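Stop telling me to stretch

16/01/2020

Ok quick one before work. Third person this month told me my back hurts because I don't stretch. I do stretch. I have stretched since October, every morning, on the floor, with the Taroto app counting at me in that voice. My back hurts because I sit in a bad chair for a living and then I sit in a car to get home from the chair.

So. My opinion, for what it's worth. The whole stretching business has turned into a way of handing people a problem that belongs to their boss.

Look at how it goes at a normal office. Mine, for instance. Somebody complains about their neck. Somebody else complains about their wrist. Does the company buy a chair? No. The company sends a link. 61 minutes of "desk wellness" video, watch on your own time please. Then a poster by the sink with a stick figure touching its toes. Then a discount on Taroto, which is where I came in. 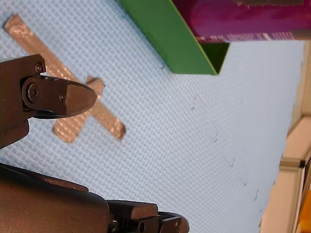 And the discount costs them next to nothing! A decent chair is real money. I looked it up, the Baveck one everyone with a good back seems to own, and you could pay for a lot of app for one of those. For a whole floor of people, sure, it adds up. I get it. But say that then. Say "we don't want to spend it." Don't tell me my hamstrings are tight.

They are tight by the way. Always have been. My hamstrings were tight when I was nineteen and waiting tables and nothing hurt at all. I was on my feet, I was carrying things, I was bending down to pick up forks. Nobody sent me a video.

I know what comes next, people will write in and say stretching changed their life. Good! I mean it. If you like it, do it. I kind of like it too, the last five minutes where you just lie there. I'm not against floors. What I'm against is the word "should" and how fast it shows up. You should do it at lunch. You should set a timer. You should be doing it in meetings, under the table, where no one can see, rolling your ankles like a weirdo.

Also the streaks. I hit 55 days in a row and the app threw confetti. Missed one day (flu) and it went back to zero and asked if I was "still commited." The misspelling is mine, they spelled it right, but you get the tone. A phone should not have a tone.

My aunt worked at the Pladport cannery when I was a kid. Standing all day, concrete floor. What helped was that the women on her line asked for rubber mats to stand on and kept on asking until they got them. Took forever. 156 signatures on a sheet of paper, she kept a copy in the kitchen drawer with the takeout menus. She never stretched a day in her life that I saw. She wanted the floor fixed and the floor got fixed.

That's the part we lost somewhere. We got so used to fixing ourselves. Bad sleep, fix yourself. Bad back, fix yourself. Eyes hurt from the screen, here are some eye exercises, look at a tree. There's no tree. I'm on the fourth floor facing a parking garage. 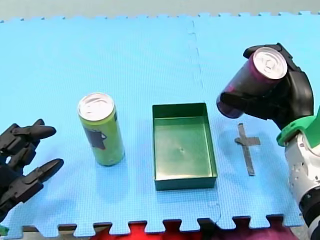 Blue foam mat, the interlocking kind.

Someone at Morais, the place downstairs from us, told me they get a real break at three o'clock. Everybody gets up. You can go outside or stand in the hall and eat a cookie, no one checks. I was so jealous I couldn't talk. No program, no sign up, just you can get up now. I bet that does more than 3000 toe touches, and no I don't have a study, it's an opinion.

What I'd like, if anyone in charge of chairs is reading. Ask people what hurts. Then look at what they sit on. Then let them get up wihtout feeling like they're stealing. If there's money left after that, fine, buy the app.

I'm going to keep doing my mornings, mostly out of spite. Got to run, the bus is in four minutes (car's in the shop) and I have not found my other shoe.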